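MEDIA RELEASE
December 2023

Evon brings back its Summer Stove Clean-Up, and yes, I'm doing mine first

Every year at Evon I write a release telling people to clean their portable gas stove before the holidays, and every year mine comes out of the cupboard in a state I'd prefer not to discuss. Last summer it did 17 nights at the Leitner campground and went straight back in its case with half a sausage's worth of fat on it (sorry, Mum). So this time I'm practising what I preach!

The Summer Stove Clean-Up is back for its second year, run with our friends at Nestska, and it's open to anyone with a single-burner portable stove, whatever the brand or colour. Last December 3,429 of you picked up our free clean-up card, which was a lot more than we'd printed, so there were some very busy afternoons at the photocopier.

The card hasn't changed much. Take the gas canister out and let the stove cool right down before you go near it. Put it on a clear, flat table at a height that's kind to your back. Lift off any loose parts and wash them in warm soapy water, then go over the top with a soft cloth that's damp but not dripping.

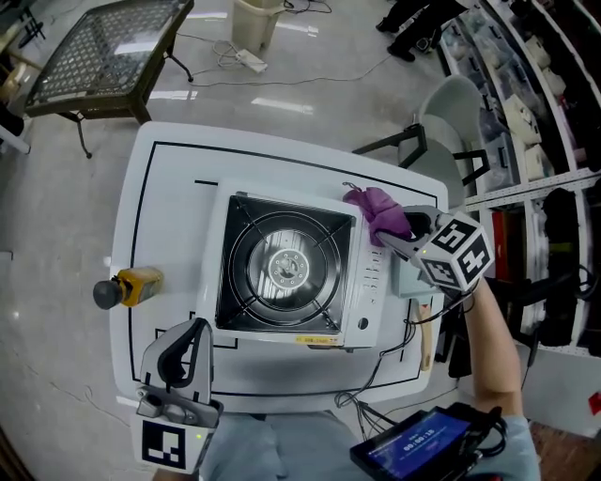

Don't forget the corners and the strip beside the knob, by the way. I always used to do the big flat bit around the burner, feel very pleased with myself and put the kettle on, and then there'd be a sticky brown line down the side the next time we went camping. A dry cloth at the end helps with streaks, especially on a white stove like mine, which shows up absolutely everything.

We've got 600 cloth-and-card packs to give away this year, 2 to a household, from the Evon counter at the Musteo Centre until they run out. Nestska will have the card at its front desk too, if that's closer to home. There's nothing to fill in and nothing to buy, just come up and ask.

If your hose, seal or knob looks damaged, please leave the stove off and take it to a licensed gas fitter. A cloth won't fix that one, I'm afraid.

Media enquiries: Evon community desk, Musteo Centre

ENDS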